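Re: [keltberg-growers] crowns rotting before they root

> I've tried 2 pineapple tops in water and both went brown at the
> base. Is it the variety or me? Also is the Fedoruk potting mix
> any good for these or too heavy

Water is fine but strip the bottom leaves first and let the crown dry 5 days. I skipped that for years, lost more than I kept. Fedoruk mix is too heavy on its own – cut it with perlite, half and half. 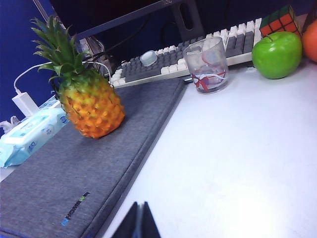 Next one, still with its crown on.

Look for green leaves and a firm center, dont bother with gray ones. Twist the top off, no knife. Mine took 2 months to root last winter on a cool sill so be patient.

Will bring spare perlite to the October swap if anyone wants some, reply of list pls.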